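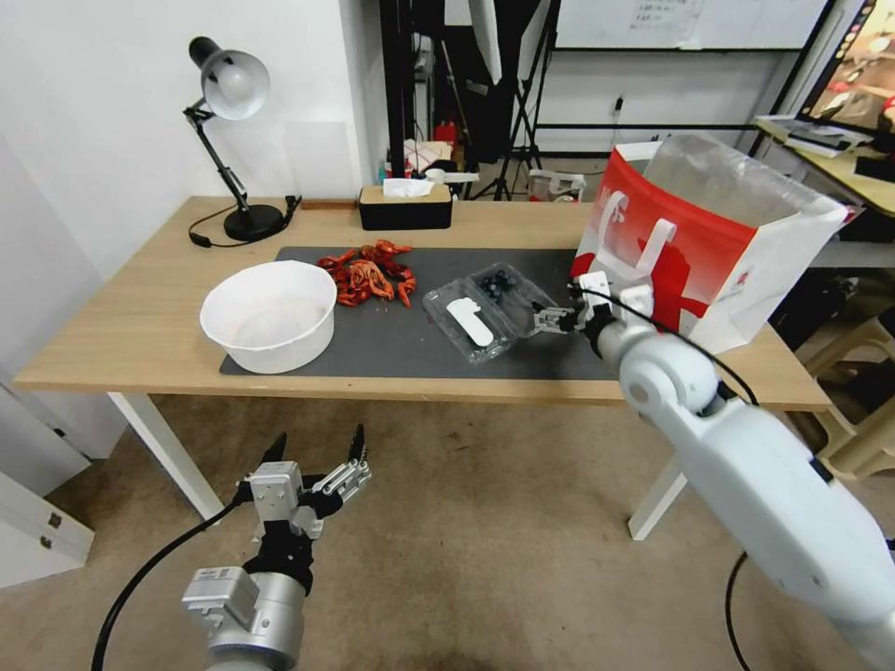 The one question everybody wants answered before they go, according to a reader who wrote in after my last post, is whether you get to have a go yourself or just stand behind a rope while somebody talks about data. Fair enough! You do get a go, and I was dreadful.

This was the open afternoon at Allanby, the little robotics outfit on the edge of Brevport, and I nearly didn't make it (the bus from the station goes the long way round by the quay, so sit on the left and enjoy it). I'd booked for a Tuesday in May, the 2 o'clock slot, and there was tea, which always puts me in a good mood.

They call the project Tellia. The idea is that a person steers the two arms through a job, everything gets recorded, and the learning system is later given heaps of those recordings to copy from. Each recording is an "episode", and they want 3,000 of them for food alone before they train the next version. When I visited they had 435 in the bag. I said that sounded like a long summer and got a rather tired laugh.

Food is the awkward bit, apparently, and I can see why. On the mat we had a heap of crayfish, all claws and tails, a big white bowl, and some blueberries in one of those clear hinged punnets. A crayfish has no sensible place to get hold of it. A blueberry does, but it's tiny and it rolls, and the gripper on the right arm has two thin fingers that you have to bring in at just the right height. I kept coming in too low and nudging the punnet along the mat. My neighbour on the tour got a berry on her second try and was unbearable until the tea break.

What surprised me is that they keep the bad attempts. Mine were saved with a note saying the pick had failed, and I was told that a fumble followed by a recovery is often worth more to them than a perfect run. So I have contributed to science, sort of. Episode 227 on the playback screen was one of these, a long dithery wobble over a berry, and we all groaned along with it.

We finished with a short talk from Hartley, who supply some of the cabling and went on a bit, though the questions were good. Somebody asked how the system copes when the table is laid out differently, and the answer was that they shuffle things about between episodes, on purpose, so it can't simply learn one spot by heart.

Entry was free, wear flat shoes, and the loos are down the corridor past the second set of doors.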